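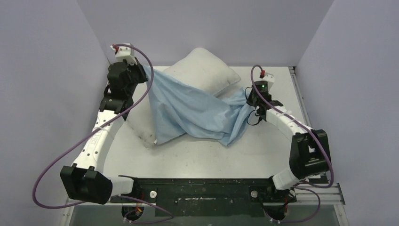 Two robot arms with a white pillow and a light blue pillowcase

Nusness Gorby Push Cart

Walking golf / Push carts / Four-wheel

In stock, ships from our shop
Colors: black, dark green
Sold by Vasiliu Golf Supply

We carry this cart because people kept asking for it, and because after using one for most of April we could not find a good reason to turn them away. If you have read the maker's own page, you have been told that the Gorby will lower your scores. It will not. It is a cart. It holds your bag off your shoulder and rolls over grass, and it does both of those well enough that we are willing to take your money for it.

What Nusness says and what we think

"Folds in a single motion." It folds in one motion if you have already moved the umbrella holder out of the way and the front wheels happen to be straight. If they are not, you will open it back up and start over. After a couple of weeks the steps are second nature, which you could say of any cart we have ever sold.

"Glides uphill." Nothing without a motor glides uphill. On flat ground the Gorby rolls very freely, and a light push will send it a good way down the fairway, so set the brake when you park near water. On a steep climb you are still pushing a full bag, and you will feel it in your calves by the back nine.

"Tested for 2,000 rounds." We asked what a round meant in this test and were told it was done on a roller in the factory. A roller does not have curbs, sprinkler heads or gravel parking lots. We would take the number as a sign that the wheel bearings are decent and leave it there.

"Fits every bag." No. It fits most cart bags and most stand bags. Very wide tour bags push against the upper strap and will twist on a side slope. Stand bags with a long foot plate sit a little crooked unless you turn the legs toward the handle. If your bag is at either extreme, bring it in and try it before you buy.

What we like

The brake. It is a plain hand lever on the handle, it locks the rear wheels, and you can tell by feel whether it is on. Several carts in this price range use a foot pedal that gets packed with mud and wet clippings, and we see those come back to the shop more than any other part.

The handle height adjusts far enough for tall players, and the clamp has not slipped on the one we use. The tires are solid foam, so there is nothing to pump up and nothing to go flat. They are a little louder on cart paths than air-filled tires – not enough to bother anyone on the tee.

The wide stance also helps. With four wheels the cart is less likely to tip on a cross slope than the older three-wheel Nusness, although we did manage to put it on its side next to a bunker with a heavy bag and some careless steering.

What we don't like

The cup holder is too shallow for a tall bottle. The scorecard clip is weak and loses its grip in wind. The storage net under the handle is fine for a glove and a snack, but the maker's photos show a rain jacket in it, and we would like to know who folded that jacket.

It is also not small when folded. In a sedan trunk with a golf bag, you may end up with one or the other lying on the back seat. Measure your trunk. The Orkholm cart we sell next to this one folds flatter and costs more, and for some people that trade is worth making. It also has a brake we like less.

Warranty

Nusness covers the frame for 2 years. Wheels, straps, brake cable and anything made of fabric are left out, and those happen to be the parts that wear. Keep your receipt, as the maker will ask for it. Register the cart on their site if you want to, but we have not seen it make a claim go any faster, and you will get a lot of email.

We stock spare straps and brake cables at the counter and will fit them for carts bought here. Wheels are a special order.

Accessories

Umbrella mount: included, and usable in light rain. In real wind, close the umbrella.

Seat: sold separately. It bolts on behind the bag. We find it makes the cart harder to fold and would skip it unless you play on a course where you wait on every tee.

Mittens: sold separately. They strap to the handle and they are warm. No complaints.

"Performance" wheel covers: Nusness makes these and we do not stock them. We have not found out what they perform.

In the box

Cart frame, 2 front wheels, rear wheels, umbrella mount, wheel wrench, printed instructions. The wheels snap on, and the wrench is for adjusting the front tracking if the cart pulls to one side. Ours pulled left out of the box and took a small turn to fix.

Returns

Unused carts can come back in the original box. A cart with grass on it is used. If something is broken when you open it, call the shop before you call Nusness, and we will swap it if we have another in the same color.

Who should buy it

Someone who walks often, carries an ordinary bag and has room in the car. If you walk a few times a year, the cheap three-wheeler near the register will do, or you can rent one at most courses. If your current cart still rolls straight and the brake holds, keep it.

Page last checked May 2026. Stock changes faster than we update it, so call ahead if you are driving in for dark green.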